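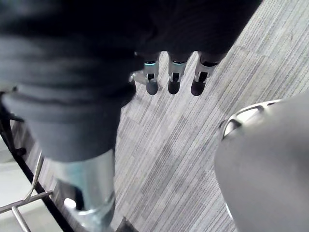

Suvora to bring two-armed robot onto canned snack line in Plakitz

Can handling moves off the night shift first. No layoffs tied to the project, company says.

PLAKITZ, Mar 20, 2026 – Suvora, the snack repacking and mixed-case company, said today it will put a two-armed robot to work on the canned chip line at its Plakitz site starting in June. The robot runs on the Nekau control system. Setup and staff training are being handled by Kallio, which has been working with the Plakitz crew since last fall.

The job is simple to explain and tiring to do. Cans of chips come down a conveyor lying on their sides, flavors mixed. Someone picks one up, turns it, checks the label and lid, stands it on the steel table. Then the next one. On a full shift that comes to 3000 cans at one station, and the station is the one people most often ask to be moved off of.

Under the new setup the robot does the pick, the turn and the place. A person does the check, sets up the flavor mix for each order and decides what to do with a dented can or a torn label. Same station, same hours, different work.

"It's the wrists," said the night shift lead at Plakitz. "Everybody who has done that station for a while talks about their wrists. I'd rather have my people looking at labels and fixing the mix sheet than turning cans for eight hours."

Hands instead of suction

Suvora looked at suction cups first. They worked fine on lids and badly on the sides of the can, and the line needs both. The Plakitz crew asked for something that could take a can from the side at an angle, the way they do it, without crushing the cardboard. Jointed fingers with rubbery tips were the answer Kallio came back with, along with a fabric cover for the hand and wrist.

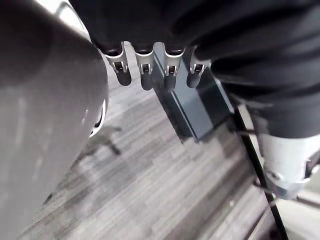

Four fingers point down toward the floor, with dark fabric over the hand and wrist.

The cover went through several rounds. Operators wanted it easy to pull off and wash. Technicians wanted it clear of the finger joints. The version going into June does both, and a spare set will hang at the station.

Pick practice has been going on in a carpeted room on the office side of the building, away from the line. That was a request from the floor – people wanted to get near the thing and ask questions with no orders waiting. A short conveyor and a steel table are in there, and any employee can book a slot. Booking sheet is on the breakroom door, please use it, do not just walk in during a run. 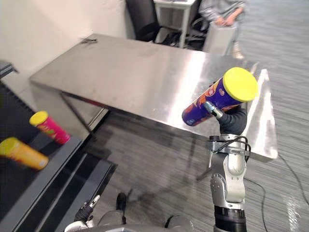

A purple can with a yellow lid, held at a tilt over the right end of the steel table. Two more cans lie on the conveyor.

What changes for the crew

Plakitz has 213 employees across all shifts. Suvora said no position is being cut because of the robot, and that this is in writing in the site agreement. What does change:

Can handlers on the affected station become line operators. The title comes with a pay step, effective the first day the robot runs live orders.

Every operator gets training before working next to the robot. Stopping it, restarting it, clearing a dropped can, changing a fabric cover, reading the Nekau screen. Training is on paid time, on the shift you normaly work.

Stop buttons at both ends of the station. Anyone can press one, any time. No report to fill out for pressing it. The report is for restarting.

Rotation stays. The crew voted to keep switching stations every two hours and the schedule will be built around that. Kallio had suggested a fixed operator. The crew said no to that and the fixed operator is gone from the plan.

"First question I got was am I out of a job," said the Plakitz site manager. "Second question was can it do the pallets too. It can't. We told people that. It does cans."

Where it stands now

The line ships 378 mixed-case orders on a normal day. The robot will begin with the smaller ones, on nights only, with the manual station next to it kept staffed and ready. Day shift follows once the night crew signs off. There is no date for day shift and Suvora is not setting one.

Before June the system has to get through 1000 hours of practice and test running. Logs go to the safety group each week and a printed copy gets pinned up by the time clock. Dropped cans are logged. Crushed cans are logged. So are the times an operator had to step in, and why.

There are open items. Cans lying tight against the conveyor rail are harder to get fingers around. Shiny table tops throw glare, so lighting over the live station is being changed. Cables have to be routed up and out of the walkway before anything moves to the line, this came from the cleaning crew and it is now a condition for go-live.
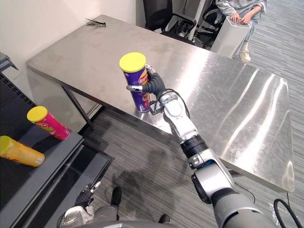 The robot's right hand grips a can standing upright on the table, yellow lid up.

Placing turned out to be the part operators had the most opinions on. They set a can down, hold it a moment, then let go. The hand was programmed to let go sooner. After two evenings with the night crew, Kallio added the pause. It costs a little time per can and the crew considers it worth it, a rolling can at that table ends up under somebodys feet.

"We came in with a plan and the operators rewrote a good part of it," said a project engineer at Kallio. "The order of the steps, where the screen goes, how high the table is. They do this work. We asked."

Other sites

Suvora has no plans at present to install the robot at other locations. A review is set for after the first full quarter of live running at Plakitz, and operators from the station will sit in on it. Results will be shared with staff before they are shared with press.

About Suvora
Suvora repacks canned and bagged snacks into mixed cases for stores, vending operators and offices. The Plakitz site runs three shifts.

About Kallio
Kallio installs and supports robots in packing and light assembly, including systems that run on Nekau.

Media contact
Suvora press desk, Plakitz site. Visits to the practice room by appointment. Closed-toe shoes required, photos OK, please ask operators before taking theirs.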